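Caring for Plastic Tableware, Woven Placemats and Coloured Cutlery

Reading time: 5 minutes

The following guidance is issued by the household service at Gomumholm for residents who lay their own tables in the shared dining rooms. It applies equally to private kitchens. Residents are asked to read it before using the tableware cupboard for the first time.

Washing plastic plates and bowls

Plastic plates and bowls should be rinsed soon after the meal. Tomato, turmeric and paprika will stain a pale surface within the hour, and even a strongly coloured piece may turn dull if sauce is left to dry on it. Use a soft cloth and ordinary washing-up liquid. Scouring pads and powder cleaners leave fine scratches that hold grease, and a glossy finish cannot be restored once it has been lost.

Water at 40 degrees is sufficient for hand washing. Pieces marked as suitable for the dishwasher belong on the upper rack, away from the heating element. Unmarked pieces are to be washed by hand. Where a greasy film remains, soak the piece for ten minutes in warm water with a spoonful of bicarbonate of soda, then rinse and dry it at once.

Bowls with a flared rim should not be stacked while damp. The rims grip one another, moisture is trapped between the walls, and a stale smell develops which is difficult to remove. A sheet of kitchen paper between each pair is enough.

Laying the place

A woven placemat protects the table from scratches and gives light tableware a surface on which it does not slide. Lay the mat square to the table edge and smooth it flat before anything is put down. A mat that curls at the corners may be dampened lightly on the underside and left beneath a heavy tray overnight.

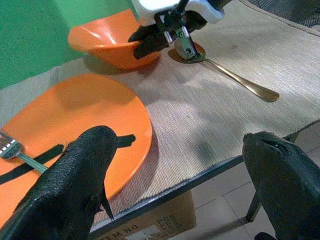

Orange tableware goes well with a beige mat, and the colour tolerates mixed cutlery better than white does. A silver fork and a gold-toned spoon may be used at the same place, provided that the arrangement is repeated around the table. Each place should be laid in the same order: plate, bowl, fork, spoon. Small children find this easy to follow and can be given the task from about the age of five.

Cutlery with a coloured finish

Gold-toned cutlery requires more care than plain steel. In many cases the colour is a thin coating, and it will wear first at the tip of the handle and along the back of the bowl. Wash it separately from knives. Do not leave it standing in water, and avoid lemon-scented detergents, which can mark the finish. Metal polish must not be used under any circumstances.

Dry each piece with a soft cloth and store it lying flat, in a lined drawer or a cloth roll.

Cleaning the mats

Shake mats out of doors after every meal. Crumbs left in the weave attract insects and wear the strands. Most synthetic mats can be wiped with a damp cloth and hung over a rail. Mats of natural fibre should be brushed dry, with a barely moist cloth reserved for spots. Neither kind should be folded; roll them loosely with the upper side outwards.

Questions about replacement pieces may be addressed to Nazma Gamage at the household office.

Comments

Aarne Kuusisto
The advice on kitchen paper is sound. We lost a whole set of bowls to that smell in June. Would old tea towels serve as well?

Duygu Kaplan
I have used cut-up tea towels for years without trouble. They must be fully dry, of course.

Salvador Serrano
Is there a remedy for a bowl that has already been stained by curry? Bicarbonate has helped only a little.

Barış Saraç
Salvador, leave it on a sunny windowsill for a day or two. It worked on my white ones, though I have not tried it with a coloured bowl and it may fade.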